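Catalog > Packing Room > Bench Supplies > Void Fill Paper

Search products Go

Serrano Void Fill Paper, Fanfold, 15 in.

April -- Posted by Tiburcio Varela

Serrano is a single-ply kraft paper folded into a flat stack. You pull it from the top, crumple it, and push it into the gaps around whatever you are shipping. It needs no motor and no power outlet. The stack sits on a shelf or hangs from the Trindano bench bracket, sold separately.

Each bundle holds 2,000 feet of paper, perforated every 12 inches. Two bundles can be joined end to end with the adhesive strip on the last fold, so a packer does not have to stop in the middle of an order. A bundle weighs 28 pounds and ships in its own carton.

The paper is unbleached and has no coating. It can go in with ordinary cardboard for recycling. It will pick up moisture if it is stored against an outside wall or on a concrete floor, so keep it on a pallet or a shelf.

How much to use

For small boxed goods such as cables, chargers and printer ink, one or two sheets per carton is usually enough. Fill the bottom first, set the goods in, then fill the sides and top. Close the flaps and press lightly. If the lid gives, add another sheet. Glass and ceramics need wrapping first -- see the Sasow cushion roll for that. Void fill keeps things from sliding and does very little against a hard drop. 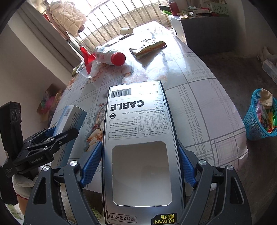
Customers moving over from air pillows often ask about storage. A pallet holds 30 bundles. Pillows arrive as flat film and take less room, but they need the inflator beside the bench, and the film has to be kept out of the cardboard bin.

Ordering

Item 185: single bundle, 15 in. wide
Item 700: full pallet, 30 bundles, 15 in. wide

Single bundles go out the next working day. Pallets leave the Revurside warehouse on Friday and need a dock or a lift-gate truck. Tell us which when you order -- the carrier charges extra if the driver has to come back. Unopened bundles can be returned within 30 days. We do not take back part pallets.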